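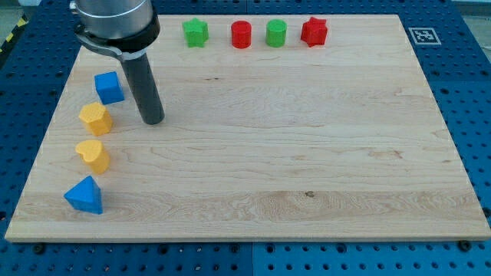 Herholm Community Kitchen
Progress report, second period
2010-10-12
Prepared by Uyên Trình

Cooking classes restarted in August after the summer break. We ran 16 sessions in this period, all in the evening, and 80 people signed up. Attendance dropped in the last two weeks of August when school registration was going on. We moved the start time back half an hour and the later sessions filled up again.

Spending to date is $3451. Most of that went to food, the instructor's fee and the deposit on the second refrigerator. The refrigerator cost $370 more than the budget line allowed. We covered the difference from the printing line — the recipe booklets are now being copied at the Tarigan branch library at no charge.

The knife skills class is the most requested and has a waiting list. The bread class did poorly. Two hours is too short for the dough to rise twice, and people had to take it home unbaked. We will either drop it or move it to a longer slot in the new year.

Still open:

The hood inspection has not been scheduled. The county has our paperwork.

Orkilard has agreed to keep supplying flour and dried beans through the winter. We do not have this in writing yet.

The Vietnamese translation of the food safety handout is done. The Spanish one is with the proofreader.

No change is requested to the payment schedule.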